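So I finally got to go to the open day at Vadine! I'd been on the list since spring, and when the email came I rearranged a dentist appointment for it, which tells you how much I wanted to go (or how much I like the dentist).

For anyone who hasn't read my earlier posts: Vadine doesn't build robots. They collect the examples that robots learn from. People go and do ordinary jobs around the house with a gripper in each hand, the cameras record it, and all those recordings go off to train a model. I've been reading up on this for a couple of years and had never seen anybody do it in person, so I was pretty excited on the bus.

The office is upstairs from a tile shop on the Ruddock side of town. You ring a bell, you get a sticker with your name on it, and you're handed tea before you've got your coat off. There were 33 of us on 29th November, a mix of students, a few people from other companies and a couple who I think just live nearby and saw the poster. They split us into smaller groups and mine got Tegan Sutcliffe, who plans the tasks. She talks fast and I liked her right away.

First stop was a wall of task cards. I could've stayed there an hour. Each card is one small job written as plainly as possible: fold the dish towel, put the lid on the jar, hang the mug up. The rule is that a card can't have the word "and" in it. If you need an "and" it's two cards. Tegan said they spent most of last winter throwing out cards that broke that rule, and she still finds one now and then and gets annoyed.

What I hadn't understood before is how much they care about the places. Doing the same job 200 times at the same table teaches the model that one table, so they'd much sooner do it a few times each in lots of real kitchens with all the stuff left out on the counters. Patterned tablecloths are good. Clutter is good! My own kitchen would be gold.

Then we piled into two cars and went over to one of the homes they work in, a ten-minute drive. We had to take turns in the kitchen, shoes off, and try not to stand in anyone's way. The card that afternoon was chopsticks: pick up one chopstick and set it down somewhere else. Sounds like nothing, right?
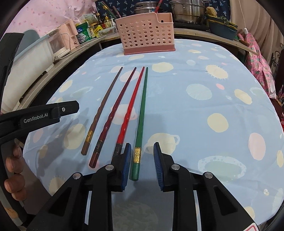
Four chopsticks on the planet tablecloth, with the jaws open at the green one.

Alby Fairweather was doing the picking when my group went in. He's been at it for 5 months and he was so calm about it. Chopsticks are a nasty object, he told us, as they're skinny and they roll, and the fancy ones are worse. A twisted shaft like the ones on the red and the maroon can turn in the pads as you close on it. He goes in slowly, stops with the jaws open for a beat, then closes. The beat is on purpose. They want a clear moment in every recording where you can tell which chopstick he's going for, and with the red and green lying so close together you really do need it.

I asked if he throws away the bad tries. Nope! If he drops one he picks it up again and the whole thing stays in, marked as a recovery. Tegan said the recoveries are what she'd save in a fire. The only takes that get dropped are the ones where somebody talks to him and he looks up, at which point all of us stopped asking questions for a while.

And yes, we got to have a go. I was terrible. You squeeze the handle and your brain expects fingers and you've got these two thick blue-padded jaws doing something a little different from what you meant. I got hold of my chopstick on the third try and then set it down across another one. The guy after me did it first time and was unbearable about it in the car.

Back at the office there was a talk on labeling, in a program they call Clitero (they write it themselves). Every take gets a start mark, a grasp mark and a release mark, put in by a person and checked by a second person. They'd got through 585 takes the week before. The talk ran long and the room was very warm, and I'll admit I lost the thread in the part about file storage. The one question I wanted answered was how they decide a grasp has begun, at first touch or when the thing leaves the table. First touch, they said, though Esix, the team they share recordings with, does it the other way and they're still arguing it out.

Couple of practical things if you're thinking of going. Wear decent socks. Eat first, there was tea and one plate of cookies for all of us. Parking by the tile shop is hopeless, so take the bus if you can. The next open day is planned for December and they said the card will be something with jars, and I've already put my name down again.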